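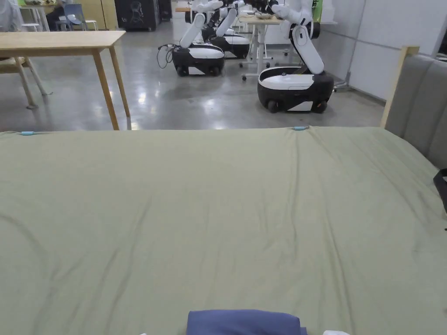

Lençol ajustável verde-sálvia, preso na borda com clipes azul-claros.

Perguntas frequentes: cadernos e refis Jular

Por Elie Semaan
Terça-feira, 16 de outubro de 2018

Qual é a diferença entre o papel Endness e o papel padrão da Jular?
O Endness tem gramatura menor e colagem superficial mais fechada. A tinta de caneta-tinteiro seca mais devagar, mas espalha menos na fibra. O papel padrão absorve mais depressa e é o indicado para lapiseira, esferográfica e gel de ponta fina. Os dois são isentos de ácido.

O Endness pode ser usado dos dois lados?
Sim, com penas extrafinas, finas e médias. Com penas largas ou itálicas de fluxo alto há transparência visível no verso, embora o traço não atravesse a folha. Marcadores à base de álcool atravessam os dois papéis.

Quanto tempo a tinta leva para secar?
Com pena média e tinta à base de corante, conte 30 segundos no Endness antes de passar a mão. Tintas com partículas metálicas levam mais. Canhotos costumam preferir o papel padrão.

Que formatos existem?
O caderno Jular é vendido em A5 e A6. O refil Rissanen existe apenas em A5 e serve exclusivamente para a capa de mesmo nome; o furo de retenção fica deslocado em relação ao centro da lombada, de modo que refis de outras marcas não encaixam no elástico.

Quantas folhas vêm em cada refil?
O refil Rissanen pautado ou quadriculado tem 59 folhas. O pontilhado tem 37, por ser feito só em papel de gramatura maior. A última folha é picotada em ambos.

O que significa o código 3911 na contracapa?
É a referência da pauta de 7 mm com margem. Não é número de lote. O lote está carimbado na face interna da contracapa, junto à lombada, e é esse número que deve ser informado em caso de reclamação.

O caderno abre totalmente plano?
A partir do primeiro terço, sim. As folhas iniciais e finais mantêm uma leve curvatura até que a costura ceda. Recomenda-se abrir o caderno novo em blocos pequenos, alternando início e fim, e pressionar a dobra com a palma. Não force a capa para trás: a cola da lombada pode rachar, e esse dano não é coberto pela garantia.

A capa Rissanen é de couro?
Não. É de tela de algodão encerada, com forro do mesmo tecido sem cera. Limpa-se com pano levemente úmido. Sabão, álcool e máquina de lavar removem a cera. O elástico é substituível e vendido em separado.

A cera mancha as folhas?
A primeira folha pode apresentar um leve halo quando o caderno fica exposto ao calor, por exemplo dentro de um carro. Desde setembro, os refis trazem uma guarda de cartolina que isola o miolo.

O estojo Grondau comporta quais canetas?
Canetas com até 15 mm de diâmetro e 150 mm de comprimento, tampadas. Modelos com clipe muito saliente entram, mas dificultam o fecho. Não há divisória para frasco de tinta. Guarde as canetas-tinteiro com a pena para cima.

É possível gravar iniciais?
Somente na capa Rissanen, em relevo seco, até três caracteres. A gravação é irreversível e peças gravadas não são aceitas em devolução, salvo defeito de fabricação.

Posso devolver um caderno já usado?
Só com defeito: folhas soltas, pauta desalinhada entre frente e verso ou costura rompida. Envie uma fotografia do defeito e o número do lote. Cadernos sem uso são aceitos com a cinta de papel intacta.

Vendem papel Endness em folhas avulsas?
Em blocos colados A4, sem pauta. Folhas soltas não estão no catálogo.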